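OK so I took the train out to Presmont this morning for the robotics open day at Kultcombe and my feet are killing me. Small thread!

First thing: get there early. Doors were at 10 and the line already went past the bike racks. They told us 1,275 people had signed up, and I believe it.

Jeanie Halliday did the intro talk and she was great - no slides, just her and a mic, taking questions from a bunch of very serious fourth graders. One kid asked if the robots get bored. She said she'd get back to him.

Then they let 22 of us at a time into the demo room. My group got the arm and hand station, and I got a spot right up by the table (sorry to the tall guy I kind of elbowed).

I could've stayed there all day. We got to talk to the people running it too, and they said picking a grip for a skinny thing like a pencil is a totally different problem from a hammer. 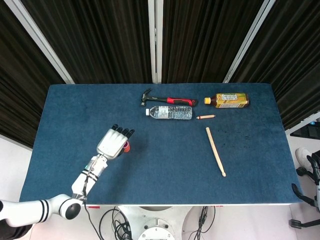

I asked how long it takes to set up a demo like this and got a very tired laugh - so, long.

Lunch was a grilled cheese from the truck outside, 7/10. Next one's at Clistcombe in February and I'm already bugging my sister to come.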